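Ticket 353: Sorting task stalls, arm "thinking"
Opened by Homa Shirazi, assigned to Igor Nowakowski
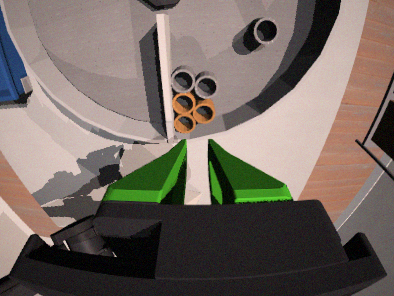
2 min read

Homa: Urnon sim, bin with a divider. Job is to move tubes to the left side. Left side has no tubes. The gripper has been at the near rim since 3:00 and I have had lunch.

Igor: Any error?

Homa: "Goal reachable." Very encouraging.

Igor: Which tube did it pick?

Homa: An orange one, in the bunch by the divider. There's a gray one off by itself with all the room in the world. It has no interest.

Igor: Approach check fails when neighbors are that close, then it retries. Retry count?

Homa: 129.

Igor: Set pick order to most isolated first and cap retries at 3.

Homa: Done, rerunning. My nephew does this chore for gummy bears, by the way.

Igor: Noted. Leaving open until the rerun finishes.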